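The Gray Key Dishes

Allura pattern, dinner plates and bowls, Plidadside house

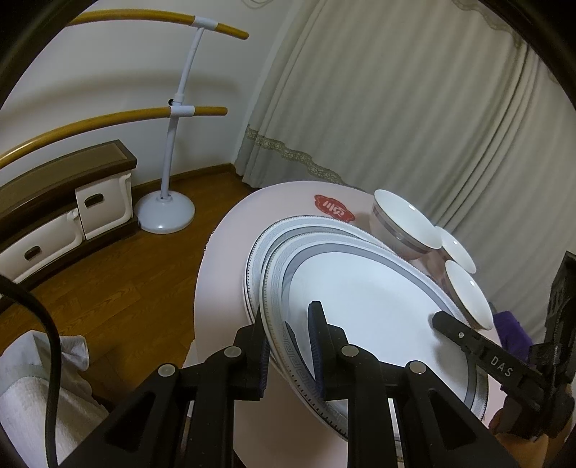
I bought this set used from a shop called Erdem in Plidadside, and it took me most of a spring to decide how to store it. The page started as a way to keep track of the pieces for my sister, who will have half of them one day, and it grew when people on the tableware list asked about the border. It is still mainly a record for the two of us. Notes go with each kind of piece, and the storage and washing notes are at the end.

The shop had the dishes down as Allura, number 714. I have never found the number on a piece, only on the paper that came with them, so take it for what it is worth. The maker was given as Fulov. I asked twice if there was a catalog and there wasn't one. If you have one, I would like a copy of the page for this pattern.

Dinner plates

The large ones. White in the middle, then a gray band, then the Greek key on the rim in the same gray, with a fine toothed line at the edge of it. The key is what people ask about. It is a plain meander and it goes all the way around.

The toothed line is easy to miss on the table. It shows up more when you have a plate up on its edge, and it is the first place I look when I'm checking for wear. Metal scouring pads are hard on it. I ruined the border on one plate the first week with a pad I thought was soft, and that plate now goes under a plant on the porch.

White centers show knife marks. Most of the gray lines I thought were scratches came off with baking soda and a wet cloth. The few that didn't are real scratches and I live with them.

The stack

Dinner plates go in one stack on the table when I sort, with the rims facing up so I can see the border as I go. I lift each one by the rim and look at the back and then the front. A plate with a chip goes on a chair so it doesn't end up in the stack again out of habit.

I used to stack these bare. The feet on the bottom are rough where there is no glaze, and they rub the plate below. Now there is a paper towel between each one when they go in the cabinet. Coffee filters work too, the big flat kind, and a box of 200 lasts longer than I will need it to.

Don't slide plates off a stack. Lift them. If the stack is too tall to lift from comfortably, make two stacks.

Large bowl

White inside and very shiny, with a silver line at the rim. The outside has a thin gray band. I use it for rice or salad. Some people would call it a serving bowl and it may have been sold as one, but the paper from the shop just says bowl, large.

It won't go on the cabinet shelf with anything above it, so it lives on top with a dish towel over it.

Smaller bowls

Same white, same silver line. These get the most use of anything in the set, mostly soup and oatmeal. The inside holds up well. The silver is another matter and will wear if you stack the bowls damp and twist them apart, which I did for a month before I noticed.

They nest, but I don't leave them nested. On the shelf they stand side by side. It wastes room and I have accepted that.

Bowls and plates together

The bowls don't have the key on them, and I was disappointed about that at first. I had assumed the whole set would match. On the table it turned out better this way. With the border on every piece it would be a lot of border. Plain bowls on key plates look fine, and plain white from the grocery store would go with the plates just as well if you ever need to fill in.

One person wrote to say that the bowls and plates must be from separate sets. That could be right. They were sold together and the grays look alike to me in daylight. Under the kitchen bulb the plate gray is a little warmer. I leave it to people who know more.

The table

I do all the sorting on the round white table near the gray curtain. The light is good there in the morning and the top is smooth enough that a plate won't catch on anything. I wipe it first. A crumb of grit under a stack will scratch the bottom plate and then whatever the bottom plate sits on.

A round table is not the best shape for this. Square corners would give me somewhere to put the rejects. But the kitchen counter is next to a tile wall, and I have hit that wall with a plate before, so the round table it is.

The floor in there is brown with a wood grain and not kind to dishes. If I am working for more than a few minutes, I keep everything in from the edge by a hand's width.

Cloths and towels

Have more towels than you think. White ones show the dirt, which is useful here, and I change them when they get gray. Terry leaves lint on the glossy bowls. Flat weave is better for those. For drying the plates anything will do.

I wash new towels before using them near the dishes. The purple cloths in particular let color go for the first few washes, and a damp one left on a white bowl overnight gave me a faint pink ring. It came off with lemon juice.

Washing

By hand, warm water, the ordinary green soap. A folded towel in the bottom of the sink. Plates one at a time, never a pile under the water, where you can't see what is touching what.

The paper from the shop says the dishwasher is fine. I don't trust that for the silver line. The plates have been through a dishwasher at my sister's house many times with no change that I can see, so if you only have the plates, go ahead.

No microwave for anything with the silver on it. I haven't tested this and don't plan to.

Stains

Tea: baking soda paste, ten minutes, rinse.
Turmeric: sun on a windowsill for an afternoon, then soap.
Gray marks from forks: baking soda again, light pressure.
Sticker glue on the bottom: cooking oil, leave it, then wipe. Don't scrape with a blade near the foot, where the glaze ends.

Chips and cracks

Hold the piece by the rim and tap it with a fingernail. A sound plate rings a little. A cracked one gives a dull sound. You need to hear both before it makes sense, so start with one you already know is cracked.

A small chip on the outer edge of a plate is only a matter of looks, but I stop using it for food anyway. Chips on a bowl rim I throw out the same day. They are sharp and you find them with your lip.

I don't repair these. Glue shows up yellow on the white after a year or two.

Putting them away

The cabinet is low, so the heavy plates don't have to be lifted far. Plates first, to the back. Smaller bowls in front where I can reach them. The drawers are for napkins and the paper towels I use between plates.

Before the cabinet I had everything on an open shelf over the stove. Grease and dust settled on the top plate of every stack and I washed it each time before I used it. Going low and closed fixed that.

Weight

I put the lot on a bathroom scale in May when we were thinking about moving, to see how many boxes it would take. The lesson was to use small boxes. A box you can carry by yourself is about as many dishes as you should have in one box. Plates on edge, like records, with crumpled paper under them and on top. Bowls upside down. Write "dishes" on the side, not on the top, where the next box will cover it.

We didn't move in the end, and the boxes are in the hall.

Prices

People ask, so: I paid the shop what they wanted, which was fair for used. Single dinner plates come up now and then and I buy them if the border is good. I passed on one large lot listed at over 605 with the shipping. Too much, and the photos were blurry at the rims, the one part I needed to see.

Still looking for

A platter with the key border, if one was made.
Dessert or salad plates in the same gray.
Cups of any kind. The shop had none and didn't remember any.
The catalog page for Allura.

Please don't send me the blue version. I have had several offers and it is a nice pattern, but the key is wider and it doesn't go with these.

Page last changed in May. I corrected the note on turmeric and took out the part about vinegar, which I no longer use on anything with silver on it.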